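Drestbridge Kitchen Table Swap: Frequently Asked Questions

Last updated 2020-02-05

What is the swap?

Twice a year, people in Drestbridge bring household things they don't want to the old Overgaard building and go home with household things somebody else didn't want. Fernanda Marinho started it after moving here with two full sets of kitchen stuff, her own and her aunt's. She still has most of both.

When is the next one?

In March. The exact day goes up on the door of the Overgaard building and in the newsletter once the floor has been refinished, a sentence we also printed last year.

Do I have to bring something to take something?

No. We tried a points system once. It lasted 525 points and one argument over a fondue pot, and we don't talk about it much.

What can I bring?

Anything for the house that one adult can carry in from the parking lot. Dishes, baskets, canisters, lamps, small tables, curtains if they've been washed. Things should be clean and should do what they were made to do. If the lid is missing, say so on the tag. Somebody out there has the lid. 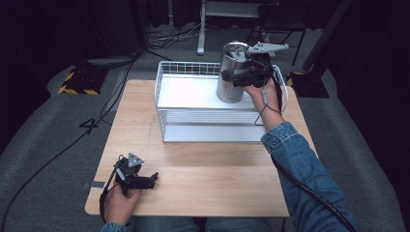 Please don't bring mattresses, car seats, paint, or exercise equipment. We know the exercise equipment is like new. It's always like new.

Can I bring books?

Cookbooks, yes. For everything else there's the library sale, which has shelves and people who know the alphabet.

How do the tags work?

You get a stack of blank tags at the door. Write what the thing is and what's wrong with it. "Works" is fine. "Worked when my mother had it" is also fine, and a lot more useful. You don't need to put your name on it, and if the item is a bread machine you may prefer not to.

Can I drop things off early?

Yes, the evening before, at the side entrance on Lonisau Street. Use the side entrance. The front steps are steep and the dentist upstairs has asked us nicely 3 times.

May I set something aside while I go find my spouse?

You can hold one item at the front desk for half an hour. After that it goes back out. Sitting on a chair does count as holding it, but only for as long as you're sitting.

How do I get a table home?

Measure your car before you come. Then measure the back opening of your car, which is smaller. Kirsten Thygesen has a van and will deliver inside town limits for gas money, though she won't do stairs and she picks the radio station.

The table I took home has marks on it. What do I do?

Most marks on a wood top are in the finish, so start gently. Wipe it with a damp cloth and a drop of dish soap, then dry it right away, going with the grain. White rings often fade if you leave them alone for a few days. Dark ones usually don't, and that's what bowls are for.

If you do sand, use fine paper and a light hand — a veneered top can be very thin, and once you're through it there's no going back. Try a spot underneath first. 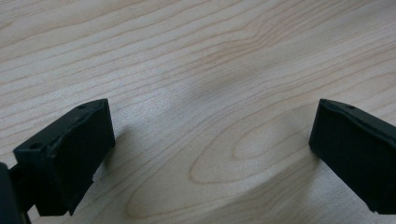

Light wood tabletop with an oval figure in the grain.

Can I return something?

You can bring it to the next swap like everybody else. There's a certain waffle iron we've all owned at this point.

What happens to the leftovers?

Usable things go to the Grukemholm thrift shop the next morning. They take dishes and furniture but no longer take mugs. After last fall's swap we had 213 mugs left over, so if you were thinking of bringing mugs, please think about it a little longer.

Is there coffee?

Yes, at the back, by donation. Bring your own cup or pick one from the mug table. You'll have a choice.

I still have a question.

Leave a note in the swap box at the Overgaard building. Fernanda empties it about once a week, more often in March.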